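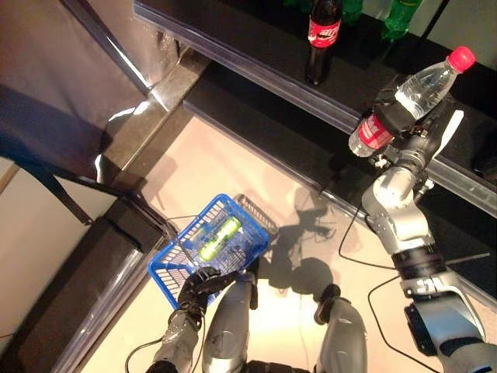 Teaching by Hand: A Conversation With Nadiia Moroz

Nadiia Moroz spent nine years as a physical therapy aide before she took a job moving a robot's arms. She works at Skurkby, where she is one of the people who show the company's two-armed robot how to pick groceries from a shelf and put them in a basket. She does it by remote control, with a handle in each hand and a screen in front of her. When she finishes a run, the recording is kept or thrown away, and she starts the next one.

We met in the break room on a day when the arms were down for service, and we talked for most of the afternoon. Tamara Harasym, who checks the recordings Moroz makes, joined us for the second half.

Moroz said the first thing people ask is whether she writes code. She does not. "I have never written a line," she said. "There are people down the hall who do that. What I give them is a lot of examples of somebody doing the thing properly. They feed that in, and the robot gets a policy out of it. My part stops at the examples."

Two ways to show it

Skurkby uses two methods. In the first, a person takes hold of the arm itself and walks it through the motion while the motors go slack. In the second, the person stands somewhere else and drives the arm with the handles.

Moroz learned on the first kind and still likes it for short things. "If you want it to learn one reach, just hold the wrist and go there," she said. "You feel right away when the elbow is in a bad spot. It gets heavy or it catches. With the handles you don't get that. You have to see it."

The trouble with guiding by hand is that the person ends up in the recording. A shoulder blocks the shelf, or fingers show up around the wrist, and the model learns from pictures that will never come up again when the robot is working alone. It also takes more than one person to guide two arms at once, and the shelf task needs both.

"One side holds the basket and the other side gets the bottle," Moroz said. "I tried doing both sides by hand once, standing behind it, and I could not reach. So for the shelf it is all remote."

The software that links the handles to the arms is called Plikgate. Moroz describes it without much affection. It starts slowly, and if a cable works loose it will stop and ask her to set both arms back to their rest position, even if she is most of the way through a run. She has asked for a pause button that would let her pick up where she left off. The programmers told her that a recording with a pause in it would be harder to use than a fresh one, and she has stopped asking.

The basket side

Most visitors watch the hand that goes to the shelf. Moroz pays more attention to the other one.

"The basket is plastic and it's light, and when there's only one can in it, it will move if you breathe on it," she said. "If I let the left hand relax while I'm thinking about the bottle, the basket tips or turns. Then I come down with the bottle and the opening isn't where it was. So I hold the rim, and I keep holding it, and I think about that hand the whole time."

She had to learn to do this. In her first weeks she would park the left hand and forget it. Harasym, going through the recordings later, could tell from the motor readings when it had happened, because the line for the left arm went flat.

"It looks fine if you only watch the video," Harasym said. "The bottle goes in and everybody is happy. But the robot would be learning that the left arm has nothing to do until the end. Then you put it in front of a basket that slides and it has no idea what to do about that."

The bottles have their own habits. A full one is heavy at the bottom and wants to swing. A clear water bottle gives a little under the fingers, and if it is gripped too high, the grip slides toward the cap. Moroz takes it around the label if she can. She said she does not mind if the bottle ends up at an angle in the grip, provided it is firm. A person at a store would not carry it perfectly upright either, she pointed out, and she wants her examples to look like an ordinary person doing an ordinary job.

She also makes a point of approaching the shelf slowly. The front edge has a plastic price rail, and the first version of the routine she was taught came in low and bumped it. She changed the approach to come from slightly above. It took Harasym some time to agree, since it meant that two weeks of older recordings no longer matched.

What the operator sees

Moroz works from several views at once. There is one from the head, which shows the shelf, both arms and the basket, and one from each wrist. New operators tend to stay on the head view because it looks the most like what their own eyes would give them.

"It's comfortable, and it will fool you on depth," she said. "You think you're at the bottle and you're an inch short. You close on air. So you look at the wrist for the last bit."

The wrist view takes getting used to. Much of it is filled by the robot itself: the dark underside of the arm, a long black finger running down through the middle, the screws and fittings at the joint. The things she cares about show up in what is left over at the sides. Off to the left there may be a patch of blue mesh with a bit of red beside it, and to the right a tabletop so bright that it has no detail.

Moroz said she reads it the way a driver reads a side mirror. She does not try to make sense of the whole picture. She checks where the finger is against the blue grid, and when the grid is hidden where she expects it to be hidden, she knows where she stands. The white areas she ignores. She has asked for the lights to be turned down, and they have been, a little.

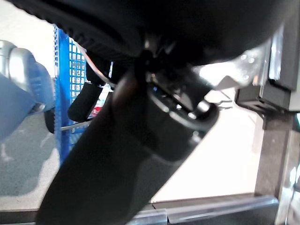 Keeping and throwing away

A good session gives Moroz 12 usable runs an hour. She does not work at that speed all day. After two hours her hands are tired and she starts to rush the release, so she hands over to another operator and does something else, usually labeling.

The set they are building now is meant to hold 900 runs of the shelf task. As of our talk they had kept 505. Nearly as many had been recorded and dropped, by Harasym's estimate, though she had not added them up.

I asked what gets a run dropped. Harasym said that a failed grasp does not, by itself. If the operator misses, backs off, and gets the bottle on the second try, she keeps it and marks it. "That one is worth more to me than a clean one," she said. "The robot is going to miss. I want it to have seen somebody miss and fix it."

What she drops is hesitation. If Moroz stops in midair to think, the recording has a stretch where the arm hangs there doing nothing, and the model will copy that. She also drops runs where an arm gets from one place to another by an odd route, say with the elbow swung wide to untangle a cable. There is a cable on each side, and they do get in the way.

The two of them do not always agree. In April, Harasym turned down an entire morning's work because Moroz had begun setting items down in the basket from a greater height. Moroz said she had done it on purpose, to keep the fingers clear of the sides. Harasym said that was a fair reason but that the change had come in the middle of a set. They kept the recordings for a later set and went back to the old height.

"I was angry for a day," Moroz said. "I still think mine was better."

Learning from another shop

Skurkby bought its handles from a small maker called Grurkik, and the training plan for operators came from Mykhailiuk, a firm that had used a similar setup for sorting laundry. Moroz went through the plan when she started. It begins with a week of stacking cups and a day of doing nothing but opening and closing the grip on a sponge.

She thought the sponge was a waste of time when she did it. Now she gives it to new people herself. She has them close on the sponge until it just dents, hold it there, and let go, over and over, with the screen showing only the wrist view. Some get it in an hour. One man who was very fast with the cups never got comfortable with the sponge and moved to maintenance, where he is happy.

Her old job helps more than she expected. As an aide she spent her days moving other people's arms for them, slowly, watching a face to know when to stop. "The robot has no face, so that part's gone," she said. "But I know what a shoulder can do and what it doesn't like. I don't ask the arm to do something I wouldn't ask a patient to do."

Watching it run alone

From time to time the programmers load the latest policy and let the robot try the shelf without an operator. Moroz goes to watch when she can. She keeps the stop button in her hand, as the rules require.

She said it is strange to see her own habits come back. She has a way of pausing very briefly above an item before she closes on it, too short for Harasym to flag, and the robot does it too. It also holds the rim of the basket close to the corner, where she does.

It does not yet do well with tall bottles standing next to each other on the upper shelf. It will choose one, start toward it, and drift to the one beside it. Harasym thinks they need more runs with the shelf crowded. Moroz thinks the approach from above is too steep for the back row and wants to try it from the side. They plan to record a small batch each way, and the service people have promised her the arms will be working again by Thursday.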